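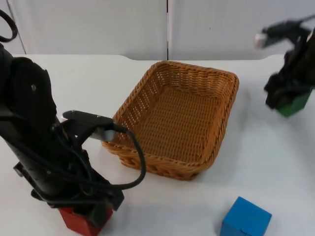

Woven basket and coloured blocks on the white table.

Clatine Rurdale drum machine review: small box, big thump
September
By Tuncay Altıntaş

I've wanted a proper little drum machine for ages. I sing and play guitar (in that order, going by the comments I get) and for years my idea of a rhythm section was my left foot and whatever floor happened to be under it. Then I did a support slot in Utville where the stage was carpeted, my foot made no sound at all, and I came home and started looking at drum machines.

The Rurdale is Clatine's cheapest one. I paid £86 for mine from Ó Riain, the music shop I've been going to since I needed half-size strings, and I've had it long enough now to have written four songs on it, abandoned two of them and played the other two in front of people. So I think I know it pretty well!

First things first, the sounds. You get 18 kits, and I'd say I use five. The first one is called Parlour and it's lovely — a soft, slightly papery snare, a kick drum that sounds like someone hitting a sofa, and a hi-hat that stays well out of the way of a voice. If you make quiet songs you could stay on Parlour for ever. Kit three is a big boomy electronic thing that I assumed I'd hate, and then I put it under a slow song of mine about my aunt's caravan and suddenly the chorus had some weight to it. There's a brushes kit which is nearly very good, except that the swishing sound is exactly the same swish every time, so after a couple of verses you start listening to nothing else. And the last few kits are mostly laser noises. Somebody will be pleased.

The pads are rubbery and a decent size for something you can hold in one hand. They do respond to how hard you hit them, though there seem to be three levels (soft, medium, loud) and not much in between, and I found medium quite hard to land on. I've ended up playing everything in at full whack and then turning individual hits down afterwards, which sounds tedious but takes a minute once you've got the hang of holding the level button and tapping the pad.

Making a pattern is the thing it does best. You press record, it counts you in, you tap your kick, it goes round, you add your snare, it goes round again, and before long you've got a groove going and you're reaching for the guitar. I had something usable within the first cup of tea and I hadn't opened the manual. There's a swing knob, an actual knob on the front, and I can't tell you how much I love it. A tiny bit of swing on a plain old beat makes it lean back in a way I've never managed on a laptop. Nearly everything I've written on the Rurdale sits at 111 beats a minute with the swing knob just past the middle, to the point where my sister asked if I was making one very long song.

Now the chaining. Oh dear. If you want to go from a verse pattern to a chorus pattern you can either press the pad for the next pattern while you're playing (fine if you're using both hands for that, less fine if you're a guitarist) or you can string patterns together in advance in song mode. Song mode is a fiddle. The screen shows you two characters, so you're looking at things like A4 and b2 and trying to remember which one was the middle eight. I wrote mine out on the back of an envelope, got it all in, switched the thing off and lost the lot. You have to hold Save and Play together until it blinks. It's in the manual, on a page I hadn't reached.

There is a footswitch socket, and a footswitch changes everything for people like me. Tap once for the next pattern, hold it down to stop. It doesn't come in the box and I think that's a bit mean. Any ordinary one seems to work, mine came off an old keyboard.
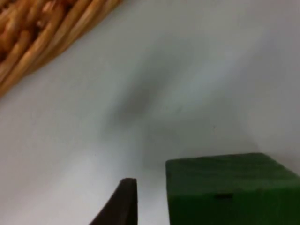

The weave up close.

Let me talk about playing it live, as I couldn't find anyone online who'd tried. The first outing was an upstairs room in a pub with a small PA and a sound person who was also doing the bar. I ran the Rurdale straight into the desk through the single output, and it was loud and clear and the low end was much bigger than I'd heard at home — on kit three the glasses were buzzing. The downside of a single output is that the sound person can't turn the kick down without turning the whole kit down. If you only ever play small rooms you'll cope. I did my own balancing beforehand on headphones and got it wrong, then did it again on a rubbishy kitchen speaker and got it about right for the second gig.

It also drifts very slightly out of sight, if you see what I mean. It's a small dark box with dim red lights, and on a dim stage with the lettering printed in grey I couldn't read a single label. I've put dots of nail varnish by the four buttons I need. Works a treat, looks dreadful.

What about the audience? I was nervous about this, because I've sat in plenty of crowds where someone presses a button and a drum loop starts and you can feel everybody decide to go to the toilet. I think it's all in how you bring it in. I play a first verse on my own, then start the kick only, then let the rest arrive at the chorus. You can mute single sounds by holding Mute and tapping their pad, and that's quick enough to do between chords if you've got a strum that lets you. People were nodding. One man clapped on one and three all the way through and the Rurdale, bless it, did not budge, and neither for once did I.

Batteries: it takes four AAs. The battery light only comes on when you're nearly out, and mine gave me around 35 minutes between the light appearing and everything going dead, so if you see it at soundcheck, change them. There's a USB socket for power too, but there's a faint whine through the output when I run it from my laptop. From a phone charger, no whine.

The USB does send and receive clock as well, so you can have it follow your recording software. I had one afternoon of it stuttering and then it behaved for no reason I could find. What it won't do is send each drum down the cable separately, so if you want to record the snare on its own track you have to mute everything else and go round again. I did that for one song and then decided I liked the drums all squashed together.

A few odds and ends. The volume knob is right next to the tempo knob and they are the same size and shape, and yes, I have sped up a ballad in front of a room. The headphone socket is on the front, where I want it. The metronome click is a horrid little peep. There's a reverb, one setting, on or off, and it's nicer than it has any right to be on a snare. The case feels light but mine has been dropped down a flight of stairs inside a rucksack and came out playing. And there are no updates for it, as far as I can see, so what's in the box is what you get.

Would I buy it again? Yes, and quickly. If you produce on a computer all day you'll find it limiting, and if you want to load in your own samples you can't, so look elsewhere and expect to spend a good deal more. But if you write songs on a guitar or a piano and you want something that gets you off your usual strum, this has done more for me than any pedal I own. I'd knock a mark off for song mode and half a mark for the knobs.

Four songs, by the way, has become five. It's at 111 again.

COMMENTS

fretlesspete
Good review. Does it remember the tempo for each pattern or is there one tempo for everything? My old one had a single tempo and I ended up taking it to the charity shop.

Tuncay Altıntaş
It saves a tempo with each song but the patterns inside it all share one. So no sudden speeding up for the last chorus, unless you grab the knob. Possibly by accident, in my case.

marguerite_k
I've had the Rurdale since the spring and totally agree about the brushes. Try turning the reverb on and dropping the swish right down in level, it hides the repeat a bit. Also kit nine with just the rimshot and the shaker is gorgeous for slow stuff.

Dunstan
£86 seems steep for two characters of screen.

lowtide
The laser noises are the best bit and I won't hear otherwise!!

fretlesspete
Thanks Tuncay, I can live with that. Off to dig out my footswitch.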